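Workshop tips: reading a bin-picking claim before you copy the setup

Every few months a new paper says mixed-object picking is close to solved. The latest one going around the Bako shop list claims a learned grasp ranker cleared 119 items out of 122. I'd keep my wallet shut for now. Some tips from the bench.

Look for the retry rule. In the Amitora write-up an item counts as picked if any of 3 attempts works. Score first tries only and you get 41 misses.

Find out who loaded the bin. Ikechukwu Ugwu reran the test at Jasel with the same object list, but he tipped everything in from a bucket. Items ended up against the walls, and the wrist couldn't get down to them. The authors had laid theirs out by hand.

Clear plastic belongs in every trial. So do cups on their sides. If a results table leaves them out, ask why.

Clamp the bin. A bin that creeps during a run makes a bad calibration look like a bad grasp, and the other way around.

Dress your cables with slack at the wrist, then run the whole path slowly by hand control before logging anything. Chiamaka Eze lost two days of data to a loop that brushed the parts.

Keep your failures in the log, with the object name beside each one.
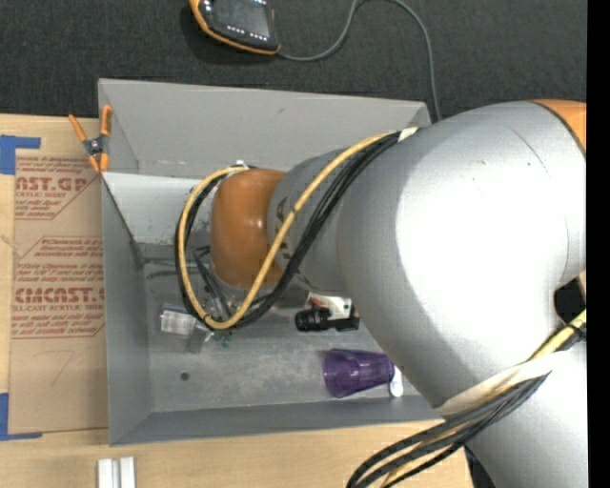 As for the ranker, I'd want the same numbers from a second lab, on first tries, before changing a thing on my own bench. Ugwu's rerun is one bin and one arm, so I don't lean on that too hard either.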